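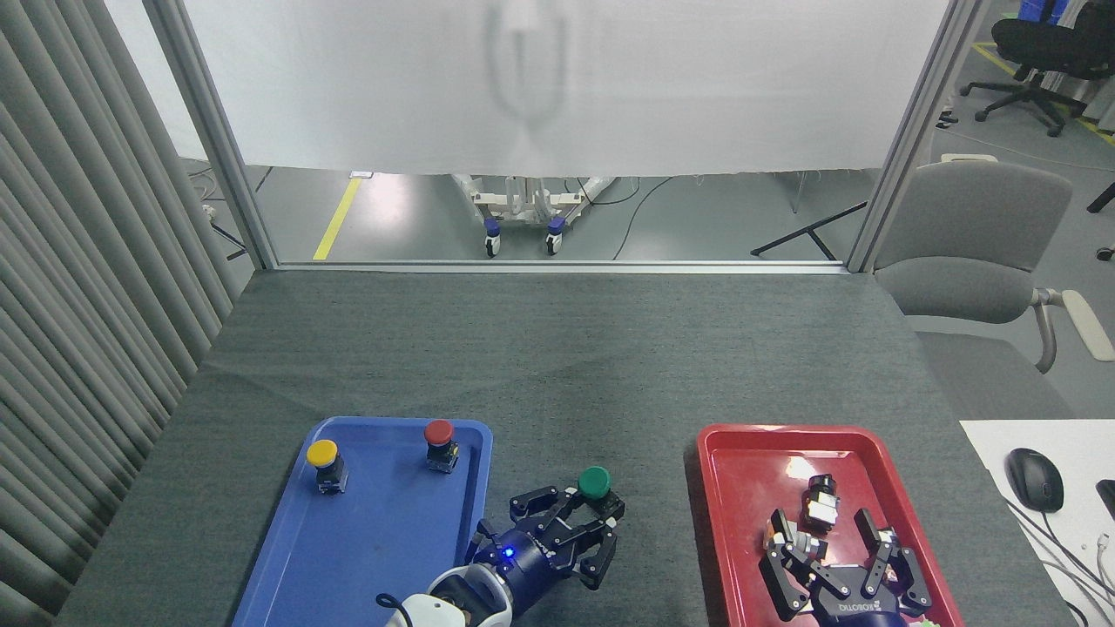
One reader on Karaki Street wrote in to say that the town council spends more time picking a clerk than it does picking a road contractor, and could we please get on with it. Fair enough! I sat through all three hours of the last session and I had the same thought somewhere in the second one.

Still, I've come around a bit. The Brilldale town clerk is the person who runs our elections, keeps the minutes, hands out dog licenses and answers the phone when your neighbor's fence ends up in your yard. We've had the same one for so long that plenty of us (me included) never thought about how the job gets filled. The charter says the council has to post the opening, read every application and do the interviews in public. They got 7 applications this time, which I'm told is a lot for us.

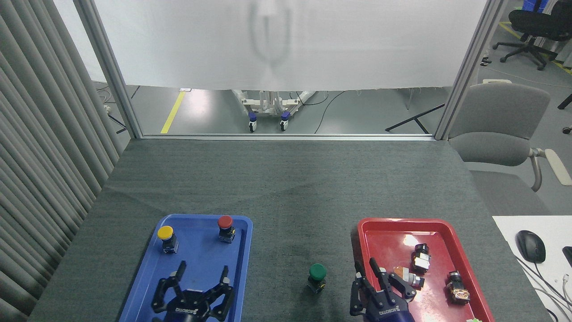 The part that got people talking was the residency rule. Right now the clerk has to live inside town limits, and two of the strongest applicants live over in Vallow, a ten-minute drive if the bridge is clear. The council voted to let them stay in the running, as long as whoever gets the job moves here by the end of June. I thought that was pretty sensible. The folks sitting behind me did not, and they weren't quiet about it.

There's also a petition going around to make the clerk an elected post again. It had 231 signatures when I saw it on the counter at the Mindetti bakery, and it needs roughly 100 more before the council has to put it on an agenda. I haven't signed. I'm not against it, I just want to hear what it would cost to add another race to the ballot, and so far I've only heard guesses.

Interviews are next, in the upstairs meeting room at town hall, and you can sit in on any of them. Bring a cushion, those chairs are awful. If you'd rather send a question in writing, drop it in the box by the front desk and put "clerk" on the envelope so it doesn't end up with the water bills.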